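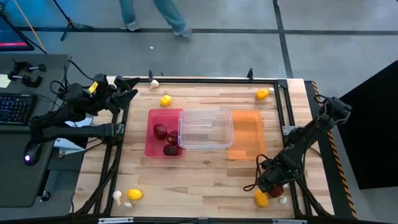

Asif Bugti
Maintainer, Hotstead Pantry Labels

README

Hotstead Pantry Labels is a table of 2000 handwritten labels copied off jars, tins, tubs and freezer bags in home kitchens. It was put together to help people who write recipe and inventory software understand what they are up against. Mostly they are up against the word "stuff."

What you get

One file, labels.csv, in UTF-8, with a header row. The columns are:

label_id – a number, no meaning
text – the label as written, spelling included
container – jar, tin, tub, bag or other
contents – what the owner said was in it
confidence – how sure the owner was, from 0 to 3

A confidence of 0 means the owner opened the lid, looked, and closed it again. Please don't drop these rows. They are the best part.

Where a label had been crossed out and rewritten, the versions are separated by a vertical bar, oldest first. The record is 8 versions, on a tin that started as "flour" and ended as "NOT flour."

Containers

Color was left out on purpose. Spyros Balaskas argued for a color column for most of December and has been promised one in the next release, along with a definition of teal.

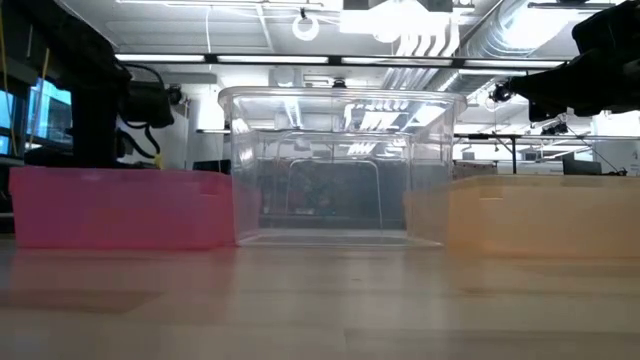 Known problems

Dates are a mess. "Use by Easter" is kept as text and we make no guess at the year.

Nearly all the labels are in English. The 16 that aren't were typed in by someone who doesn't read the language, so treat the accents as decoration.

The contents column has "soup (?)" and "soup?" as separate values. Merging them was discussed and it got heated.

Loading

Any spreadsheet program will open the file. Some will turn "1/2 oats" into a date – import the text column as text.

License and changes

Free to use, with credit. Last updated 20 April 2021: fixed the spelling of "cinnamon" in the contents column, left it alone in the text column.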